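Verko hand grippers — first look

Bought the two-gripper kit from Holmgren, May 2026. 730 for the pair, cables extra. Quick notes, no time for more.

Setup fine. Manual is thin. Marker cubes clip on top, took me two goes to get the left one square.

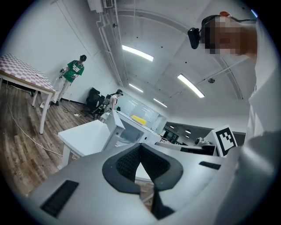

Weight is 400 g a side, OK for a morning, wrists know about it by lunch. Grip is light and even. Dark pads on the fingers are the best bit — much better than the old Pokeck ones. Tracking dropped out a few times when I turned my back to the tabels. Cables are the real gripe. Wish they were longer, or gone.

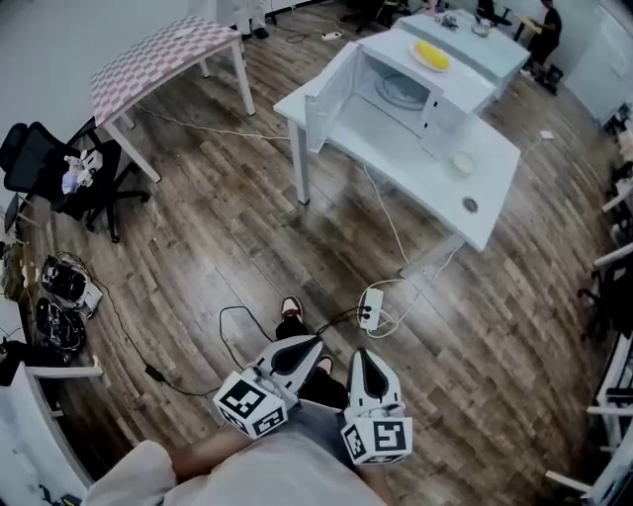
Both grippers held low, microwave open, corn on top.

Software logs everything by defualt, turn that off if your drive's small. Colour options: none. Would buy again at 400, not at 730.

Comments (3)

Gunnel Forsberg
Do the pads come off for cleaning?

hoscombe_dad
Mine drop tracking too. Updating helped a bit

tk141
730 plus cables?? no thanks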